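Rednerpult Pedora Westlow im Test: Würde zum Zusammenklappen

Wer in der Kommunalpolitik lange genug dabei ist, hat hinter allem gestanden, was eine waagerechte Fläche hat. Ich habe Neujahrsansprachen hinter einem Notenständer gehalten, eine Haushaltsrede an einem Stehtisch mit Brauereilogo und einmal ein Grußwort auf dem Deckel eines Klaviers abgelegt, der sich während der zweiten Strophe des Heimatliedes schloss. Unser Gemeinderat hat nach dieser Erfahrung beschlossen, ein mobiles Rednerpult anzuschaffen. Die Beratung dauerte länger als die zum Kanal.

Gekauft wurde das Modell Westlow von Pedora, ein klappbares Pult mit Lesefläche, Leselampe und eingebautem Mikrofonhalter. Es hat jetzt drei Veranstaltungen hinter sich: eine Vereidigung, einen Bürgerempfang und die Einweihung eines Kreisverkehrs. Zeit für ein Urteil.

Der Aufbau geht laut Anleitung »intuitiv und ohne Werkzeug«. Ohne Werkzeug stimmt. Man zieht die beiden Seitenteile auseinander, drückt die Lesefläche nach hinten, bis sie einrastet, und hört dann ein zweites Klicken, von dem die Anleitung nichts weiß. Beim Empfang haben wir das Pult nach dem ersten Klicken für fertig erklärt. Der Bürgermeister hat sich bei »meine sehr verehrten Damen und Herren« aufgestützt und war bei »Herren« eine Handbreit kleiner. Seitdem warten alle auf das zweite Klicken, auch das Publikum.

Steht das Ding einmal, dann steht es. Auf Parkett, auf Pflaster und sogar auf dem Rasen neben dem Kreisverkehr, wo der Wind so kräftig ging, dass dem Landkreis die Fahne um den Mast gewickelt blieb. Die Lesefläche hat unten eine Kante, an der das Manuskript liegen bleibt. Das klingt selbstverständlich, war es aber bei unserem alten Pult nicht, einem Tokuto, dessen Kante so niedrig war, dass die letzte Seite regelmäßig in der ersten Reihe landete. Mancher Zuhörer wusste dadurch früher als der Redner, wie die Sache ausgeht.

Die Leselampe verdient einen eigenen Absatz. Sie kennt drei Helligkeiten, und alle drei kommen von unten. Damit sieht jeder Amtsträger aus, als erzähle er am Lagerfeuer vom Mann ohne Kopf. Bei der Vereidigung, abends im Bürgersaal, hat das der Eidesformel einen Ernst verliehen, den sie in unserer Gemeinde sonst nicht hat. Auf den Fotos im Amtsblatt sieht es weniger vorteilhaft aus. Wir lassen die Lampe inzwischen aus und drucken die Reden in größerer Schrift. Das verbraucht mehr Papier und hat leider keine einzige Rede kürzer gemacht.

Der Mikrofonhalter ist das Beste am ganzen Pult. Er lässt sich in einem Zug verstellen und bleibt, wo man ihn hinschiebt. Zwischen unserer größten Fraktionsvorsitzenden und unserem kleinsten Ortsvorsteher liegt ein Höhenunterschied, an dem schon teurere Technik gescheitert ist. Hier reicht ein Griff. Einziger Haken: Der Halter überträgt jedes Trommeln der Finger auf die Lesefläche direkt ins Mikrofon. Wer nervös ist, klingt wie Hagel.

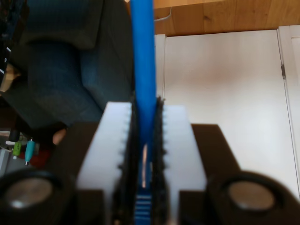 Bleibt die Frage nach der Wappenplatte. Pedora liefert vorn eine leere Fläche, auf der man das Gemeindewappen anbringen soll, gegen Aufpreis auch ab Werk. Den Aufpreis haben wir gespart und die Firma Yüksel aus dem Gewerbegebiet beauftragt, die auch unsere Ortsschilder macht. Das Ergebnis ist tadellos und reflektiert entsprechend. Bei Blitzlicht ist das Wappen das Einzige, was man auf dem Bild noch erkennt — der Heraldiker im Heimatverein ist begeistert, der Bürgermeister etwas weniger.

Zum Preis: Bezahlt haben wir mehr als 2.000 Euro, und die Opposition hat das in der Fragestunde auch so laut vorgelesen, wie es sich gehört. Ihr Gegenvorschlag war, wieder den Stehtisch zu nehmen. Beim Bürgerempfang hat dann ihr eigener Sprecher am Pult die längste Rede des Abends gehalten, bequem aufgestützt und nach dem zweiten Klicken. Das größere Modell hätte 3.000 Euro gekostet und ein Fach für ein Wasserglas gehabt. Ich war damals dagegen und stelle mein Glas seither auf den Boden, wo ich es bisher jedes Mal umgetreten habe.

Transport geht zu zweit gut, allein nur mit Fluchen. Die mitgelieferte Tasche passt genau einmal, nämlich vor dem ersten Auspacken. In einen Kombi geht das Pult mit umgelegter Rückbank hinein, in den Dienstwagen der Gemeinde nicht.

Empfehlung: ja, mit einem Stück Filz unter den Ellenbogen und ausgeschalteter Lampe. Am Samstag weihen wir damit das Feuerwehrhaus ein, es sind sieben Grußworte angemeldet.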